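# Handout 4: Two-handed picking with soft things

*Evening course, shared workshop. Notes by Facundo Bustos, updated 2018-06-21*

Last time we got the hand-held grippers opening and closing without pinching anyone (well, nearly), and a few of you asked when we'd stop squeezing blocks of wood. So tonight it's laundry, more or less! I've been looking forward to this one because soft stuff is where all my own builds have gone wrong, and I'd like yours to go wrong in more interesting ways.

First, a quick recap of the jaw. Your two fingers meet at an angle, and the tip screws set how far the pads stick out. If you tightened them all the way down in March, back them off half a turn before you start. Solange Lévesque's notes on the Sorner hinge are still pinned up by the drill press and she explains the backlash better than I do, so read those too.

Now, fabric. A rigid object tells you where it is. Grab a towel and the bit you're holding moves, the bit you aren't holding also moves, and anything sitting on it slides off towards whoever's foot is nearest. I spent most of a Sunday learning that a firm grip on one fold is worth far more than a strong motor. Get a fold well inside the jaw, close slowly, then stop closing. You'll want to keep going. Don't.

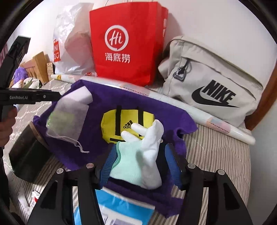 *Fig. 1. Purple towel bundle between the fingers of one gripper, with a second gripper at the left.*

Look at what's in the bundle and you'll see why I like it as a practice load. There's a foam-like block, a mesh drawstring bag, a yellow pouch, a cotton glove and a knitted sock, and they all squash differently. The glove is my favourite nuisance, what with all those fingers to catch on things. The mesh bag has a cord as well, so think about where a loose end might go before you bring the second gripper in.

**What to do tonight**

1. Make your own bundle on the practice mattress. Keep it to 636 g or under, please, the Erora springs don't enjoy more than that.
2. Grip it with one hand only. Lift a little, hold, put it down again.
3. Bring in the second gripper from the side and try to steady the bundle without pulling.
4. Swap hands. It'll feel horrible. Carry on anyway.
5. Write down the encoder reading at the moment the fabric stops slipping.

On my Friesen board a closed jaw reads 311 and a decent towel grip sits near 400, but yours will differ, so don't tune towards my numbers. If you see 2,182 you've got the connector in backwards (ask me how I know).

Logs go in the Drallia folder under your own name. Please don't call them "test", we've already got a whole pile of those.

For next week, bring one soft thing you think the gripper can't manage, and have a go at question 3 on the old sheet, the one with the pulley. Spare finger pads are in the blue drawer, and the short screws are for the tips only.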